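About Us

Posted in December by Dwynwen Craddock

Elura compares grippers. If you have a robot arm and a catalog full of things that might go on the end of it, you send us the shortlist, we try them all on the same chores, and you get a report that tells you which one to buy and which one to stop thinking about. Sometimes the report says to buy nothing and fix your camera mount first. Those are our least popular reports and we stand by every one of them.

The company began when Keyvan Kiani and Fereshteh Akbari were working for a packaging firm that had bought nine grippers in 2 years and liked none of them. Each had arrived with a video in which it picked up an egg. The packaging firm did not handle eggs. Keyvan asked the vendors for videos of their grippers picking up a floppy mailer with a half-peeled label, and got back some very nice emails. So he and Fereshteh started running their own trials after hours, wrote them up in plain words, and found that people at other companies were passing the write-ups along without asking. That seemed like a business, or at least like a reason to put a phone number on the last page.

We are seven people now, in a building with a good roof and a heating system that has opinions. The name Elura was the only one on the list that all of us could spell.

How we test

Most of our work these days is done with hand-held grippers before any arm is involved. You hold the tool yourself, with a marker on it so the cameras can follow where it goes, and you do the chore. A person with a gripper in each hand can tell you in an afternoon what an arm would take a week to get around to. You find out fast that the fingers are too short, or the grip is tiring, or the marker disappears every time you turn your wrist to the left.
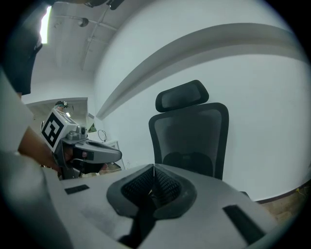 After that comes the dull part, and we charge for it. Every gripper gets the same set of chores in the same order, with the same people taking turns. Our standard list has 149 of them. It has towels on it, and mugs, and zippers, and a bag of rice that has been picked up more often than most babies. Chore 9 is a sock. We have had grown engineers go home early over Chore 9.

Clients are welcome to send their own objects, and they do. We ask only that the objects be clean, and that if they are edible, they be labeled as samples in large letters. We learned this with some shortbread.

We also compare cameras and controllers. Cameras are where the arguments are. A camera on the tool sees the fingers beautifully and the rest of the room like the inside of a soup spoon. A camera on somebody's head sees the whole job, plus a lot of that person's shoes. We usually run both, and then spend the following Monday finding out that the clocks don't agree.

Controllers are quieter. A controller either does what your hand meant or it does something near that, and the whole report is an attempt to describe "near that" in a way a purchasing department will accept. Marjan Nazari writes most of those sections. She used to write manuals for dishwashers and says the readers are about as patient.

What we won't do

We won't take a commission from anyone who makes grippers. We did once accept a box of pens from Gulteo, and they turned out to be good pens, and their gripper still came seventh on our list that spring. They have been very decent about it.

We won't give a gripper a score out of ten. We tried it for a while. People read the number and skipped the pages, and then called us to ask why the thing with the high number couldn't hold a sponge. It's on page two that it can't hold a sponge. Now there is no number, and we get calls asking for the number.

We won't rush the setup either -- a trial with a loose marker is just some people exercising.
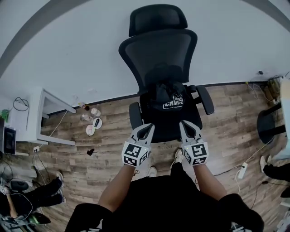

Sawsan Salameh thinks we are too gentle about soft fingers and would like that on the record. Her view is that a padded, stretchy fingertip flatters everybody: it forgives a sloppy approach, it hides a weak motor, and then after a month on a real line it wears smooth and all the sins come back at once. She wants every soft finger tested new and then tested again tired. The rest of us agreed in principle, looked at the schedule, and agreed a little less. She has been wearing out a set of fingertips on her own time with a belt sander and a notebook, and we expect to give in by spring.

Other people's arms

We don't own many arms. We own two, both bought used, and one of them is called Skomix after the sticker that was already on it. For anything bigger we go to the client and work on theirs. This means we have seen a good number of other people's labs, and we would like to say something kind about cable management, and will as soon as we see some.

If we come to you, we need a power outlet that works, a door that a rolling case will go through, and someone who knows the password to the controller. That last one should be the person and not a note saying who the person is. We bring our own tape.

A normal comparison takes us nine working days from the moment the last gripper arrives. The last gripper is always late. We have stopped putting a date on anything until it is physically on the bench and somebody has found the right screws, which ship separately, from a different country, in a bag marked "2 of 2."

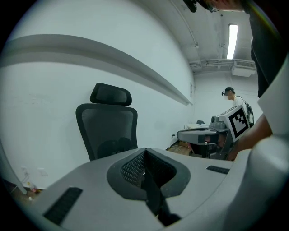

Do we need to own a robot before we hire you?
You don't, and a fair share of our clients haven't bought one yet. The hand-held trials tell you which fingers suit your objects, and that narrows down the arm. Doing it the other way around is how people end up with a large, strong arm and nothing on the end of it that can pick up an envelope.

Working with us

Write to Fereshteh if you have a shortlist, and to Keyvan if you only have a complaint. Both go into the same inbox, but they like to be asked for by name. Tell us what you're trying to pick up, what it weighs, whether it bends, and what went wrong the last time. A phone video of the failure is worth more to us than the spec sheet, and the ones with swearing on them are often the most precise.

We read everything, and you'll get an answer before nine in the morning, when Keyvan does his mail and has not yet been let near the sock.

Contact: ask for the front desk at Elura | © Elura. All rights reserved. | Back to top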